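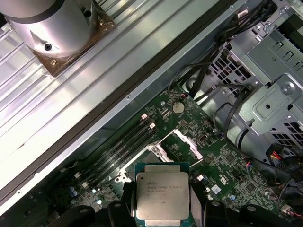

Workshop Tips > Tools & Services > Worth the Money?

Should you pay a robot to swap your processor?

Tetavia is a mail-in bench service that will take your old desktop, open it up and change the CPU with a robot arm. The price is $70 plus shipping both ways. The pitch is that a machine has steadier hands than you do. I don't doubt it. My trouble is with what the $70 leaves out.

Putting a processor in a socket takes very little strength and not much skill. You line up the corner mark, set the chip down level and let go. Most of the grief comes before and after: wrong part, old BIOS, dirty cooler, too much paste. Ask any service how it handles those four before you ask how it handles the chip.

What to ask before you ship

Who checks the part number? Tetavia told me the customer does. So if you bought a used Xeon with a faded lid, it's your problem. Read the markings under a bright light at a low angle and write them down before the chip leaves your house.

Who removes the cooler? A person, by hand. I asked twice.

What about thermal paste? Included, brand not stated. Cleaning the old paste off is $8 extra, and I find that cheeky. 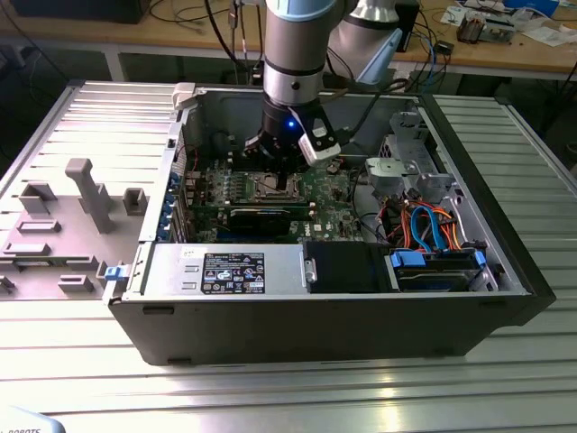 And who pays if a socket pin gets bent? The terms say "reviewed case by case." Javiera Godoy, who used to fix office machines with me, read that line and laughed out loud. Get an answer in writing, with a dollar amount in it.

If you do it yourself

Unplug the machine, hold the power button down for a few seconds, and lay the case on its side. Touch bare metal on the chassis before you touch anything else.

Take a phone picture of every cable before you move one.

Open the load lever all the way. Hold the chip by its edges only, keep it flat, and lower it straight down. No sliding, no pressing. If it doesn't sit level, lift it and look again.

Wipe the metal lid with rubbing alcohol and a coffee filter. Paper towels shed.

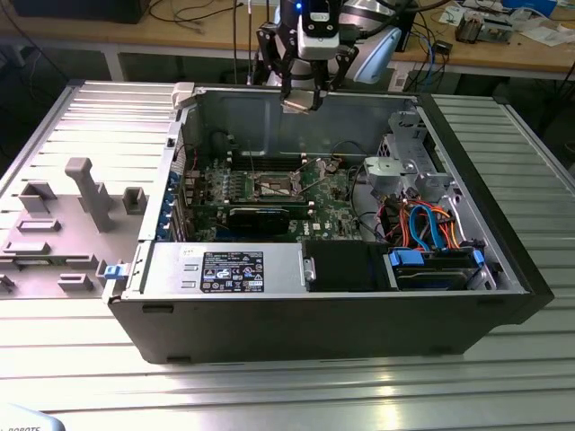
Space is where I'd give the robot the least credit. Home benches are cluttered, and so are the insides of old towers. With a Dell like this one on its side, there are loops of SATA and power cable sweeping over the board, and they are a nuisance for fingers of any kind. Tie them back with a twist tie before you start. Put the side panel down flat beside the case, inner face up, and don't use it as a parts tray - small screws find their way under the ribs.

My verdict as of April 2022: skip it for one machine. A shop with 32 identical towers might get something out of it, if the pin question is settled first. For a single home desktop, spend the money on memory.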